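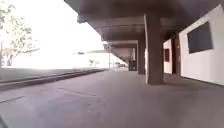
Flundari Perch Rail – platform and walkway seating

The Perch Rail is a long metal bench for people who are waiting and have made their peace with it. We build it for railway platforms, bus interchanges and covered walkways, where the roof is generous and the timetable less so. It has a dark brown top rail, slender legs and no cupholder. Please stop asking about the cupholder.

Rocío Peñalver drew the first one for Drorport, whose brief ran to 39 pages and used the word "comfort" once, in the index. She wanted a bench that sat under a canopy without arguing with it, and that a cleaner could get a mop beneath. Cleaners have been kind about it. Teenagers have been neutral, the best review we've had from that quarter.

Dark brown remains the standard colour and suits a brown ribbed canopy well enough. Other colours can be had by arrangement, but grey on grey paving tends to be found by shin.

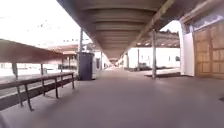
Ordering and fitting

Rail modules: 600 mm, joined end to end until you run out of platform or budget
Finish: dark brown as standard
Fixing: bolted through the foot into concrete or paving, 2 bolts per leg
Lead time: 3 weeks for standard colour, longer if your architect has opinions
Spare feet and bolts: from our Daltby store

Installation is by Stankevičius, who will want the area clear and a power point within reach of an extension lead. Please mark any buried services before the crew turns up with a drill. Keep the bench well back from the platform edge and leave a clear path past each end for prams and wheelchairs – your own access rules come before our brochure.

Prices updated 2023-12-20. Freight is extra, and so is Daltby's forklift.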